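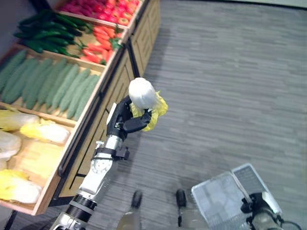

Ausgabe 2, Seite 1

Zwischenbericht an die Fultow-Stiftung
Vorhaben: Einkaufen am offenen Gemüseregal (Teilprojekt Dirnon)
Berichtszeitraum: bis Ende Februar
Verfasst von Ritu Rana, Projektleitung; Technik: Ward Schouten

Liebe Kolleginnen und Kollegen in der Förderabteilung,

als wir den Antrag geschrieben haben, stand darin die etwas freche Frage, ob eine Maschine heute schon einen ganz normalen Gemüseeinkauf erledigen kann. Die kurze Antwort zum Ende dieses Abschnitts: am Übungsregal erstaunlich oft, im echten Laden noch nicht. Die lange Antwort macht uns gerade sehr viel Freude!

Wir haben in diesem Zeitraum 855 Griffe ausgewertet. Ein Griff heißt bei uns: Ware im Fach finden, fassen, herausheben, über den Korb bringen, ablegen. Gezählt wird er nur als gelungen, wenn die Ware am Ende im Korb liegt und nichts anderes aus dem Fach gerollt ist. Im Herbst lagen wir bei 40 Prozent gelungenen Griffen, jetzt sind es 60. Das ist mehr, als wir uns für diesen Meilenstein vorgenommen hatten (zugesagt waren 50 Prozent).

Besonders gefreut hat uns der Blumenkohl. Er ist rund, er ist breit, und die Blätter stehen ab, wo die Finger hinwollen. Ward hat die Griffplanung so umgebaut, dass die Hand von unten und von der Seite kommt und den weißen Kopf oben frei lässt. Seitdem gehört Blumenkohl zu den zuverlässigen Sorten, und das hätte im Antrag niemand von uns zu schreiben gewagt.

Was noch schwierig ist

Lange, schmale Ware, die dicht nebeneinander liegt, macht uns weiter Mühe. Bei Gurken und Bittermelonen findet die Hand das richtige Stück, aber zwischen zwei Nachbarn ist kaum Platz für einen Finger, und beim Zufassen verschiebt sich gern die halbe Reihe. Beim Chinakohl ist es umgekehrt: Fassen lässt er sich gut, nur liegen die Köpfe übereinander, und das System muss entscheiden, welcher oben liegt. Da greift es im Zweifel noch zu tief.
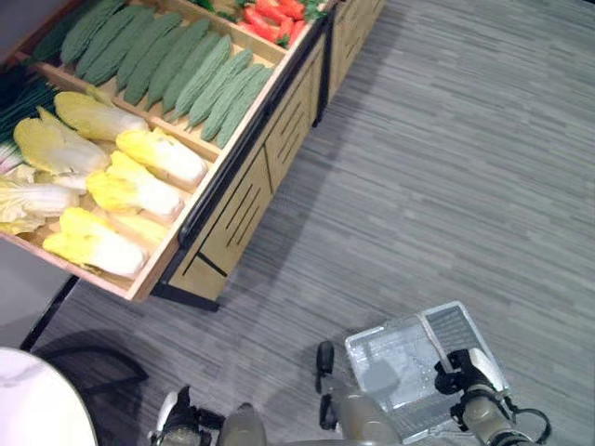

Bittermelonen und Chinakohl im Übungsregal, rechts der durchsichtige Behälter.

Die zweite Baustelle ist der Korb selbst. Eine Hand greift, die andere hält, und beides gleichzeitig zu planen, kostet mehr Rechenzeit, als wir dachten. Wir wechseln bewusst zwischen verschiedenen Körben, damit sich das System nicht an eine einzige Form gewöhnt. Durchsichtiger Kunststoff ist für die Tiefenmessung deutlich unangenehmer als Draht. Ward arbeitet daran, die Lage des Korbs stärker aus der Stellung des haltenden Arms abzuleiten und weniger aus dem Kamerabild. Die ersten Läufe damit sehen sehr gut aus, Zahlen liefern wir mit dem nächsten Bericht.

Tempo: Wir sind langsam. Ein Mensch hätte den Korb voll und wäre an der Kasse, während unser System noch über die dritte Sorte nachdenkt. Für die Begleitgruppe bei Quintero war das der erste Kritikpunkt, und er ist berechtigt. Für Kommissionierung vor Ladenöffnung, also zwischen 5 und 7 Uhr morgens, wäre das Tempo aus unserer Sicht trotzdem schon interessant, weil dort keine Kundschaft im Gang steht. 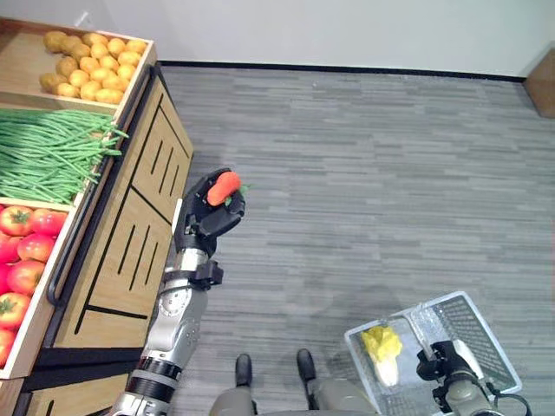 Am meisten gespannt sind wir auf gemischte Einkaufslisten. Bisher haben wir Sorte für Sorte geübt, jetzt kommen mehrere Sorten in einem Durchgang an die Reihe, und damit auch die Frage, in welcher Reihenfolge gepackt wird. Schweres nach unten, Tomaten zuletzt: Das weiß jedes Kind, im Programm muss es trotzdem jemand hinterlegen oder aus Vorführungen lernen lassen. Wir probieren beides und möchten uns erst im Frühjahr festlegen.

Mittel und Personal

Die Sachmittel liegen im Plan. Eine Verschiebung melden wir hiermit an: Das Budget für den zweiten Satz Fingerkuppen möchten wir vorziehen, der Verschleiß ist höher als kalkuliert. Die Reisemittel für den Besuch in Lamondale sind noch nicht angetastet.

Nächste Schritte

Gemischte Listen mit bis zu sechs Sorten
Korblage aus der Armstellung, Vergleich mit dem bisherigen Verfahren
Erster Aufbau im Testmarkt Lamondale, zunächst außerhalb der Öffnungszeiten

Für Lamondale brauchen wir von Ihnen noch die Freigabe der Haftungsregelung. Der Entwurf liegt Ihrer Rechtsabteilung vor, Rückfragen dazu bitte direkt an Ritu Rana.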